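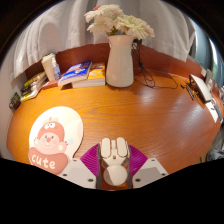
Hand gripper on the desk, white fingers side by side, before the morning check.

We use cookies to remember your settings. Accept / Manage

2 min read

1/ Notes on how I look after the hand gripper at the Pistlow site in Trarnutville. It's number 231 on our list. Posting this so the next person has it in one place.

2/ Fingers first. I close them slowly and watch the gap. They should meet along the full length. If one leads, I back off the mount screws a half turn, square it up and tighten again.

3/ The pleated side panels collect dust in the ridges. Soft brush, center outward. No spray — it leaves a film and the tracking gets jumpy.

4/ Mounting plates: check the screws near the outer corners. I had one walk out in May after a long run of pick-and-place demos. Thread locker now, the mild kind.

5/ Calibration runs in Geltent. Open, close, hold, repeat. I allow up to 2 tries. If it still fails I pull the gripper and write it up.

6/ Counter was at 1807 cycles when I logged it this morning. Finger pads still have plenty of grip, so I'm leaving them on.

7/ Someone asked about the Teshome pads. Tried a set. Good on glass, too sticky on paper covers. Went back to the old ones.

8/ Next job is the frame on either side of the ball. I want to go over the fasteners there with a proper torque driver. Will post the settings once I have them.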